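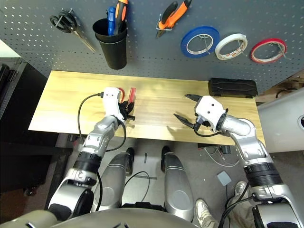

Left arm with the red-handled tool, pegboard behind

From: Nahuel Godoy
To: parents-and-staff list
Date: Sunday, May 30, 2021
Subject: Re: Lunch groups at Givel

On Friday the Valdebenito family wrote:

> Our daughter moved up from Sturinell in November and she still eats by
> herself most days. She says nobody is mean to her. The kids at the long
> tables have sat in the same spots since second grade and there is no
> obvious place to put a tray down. Is assigned seating still being talked
> about, or was that dropped? We would be for it, at least a couple of
> days a week.

It was not dropped. We tried it with the fourth grade only, 2 days a week, and I should have written to the list sooner.

The way it works is that each child draws a colored card at the door and sits at the table with that color. There are 12 children to a table and one adult who eats with them. The other days they sit where they like. We don't make them play a game or answer questions while they eat. We tried question cards the first week and the kids mostly read them out in silly voices, so those are back in the closet.

The complaints so far have been about card trading in the hallway, which is real, and about two brothers who wanted to be together. We let the brothers sit together. For the trading, Mrs. Verkance now hands out the cards at the tray line and not at the classroom door.

I can't tell you whether it has made anyone less lonely. The fourth grade teachers think a few of the quieter kids are getting picked for kickball more often. One child asked to stop because the noise at a full table bothered him, and he has a smaller table by the window with a friend he chose.

For your daughter's grade, I would like to start in the fall. Lunch is only 30 minutes and the line is slow, so the cards have to be quick. If you are against it, write to me directly. If you can eat with a table once a week, write to me too, and say which days.

The card stock is paid for. We have 500 sheets left over from the book fair.

Nahuel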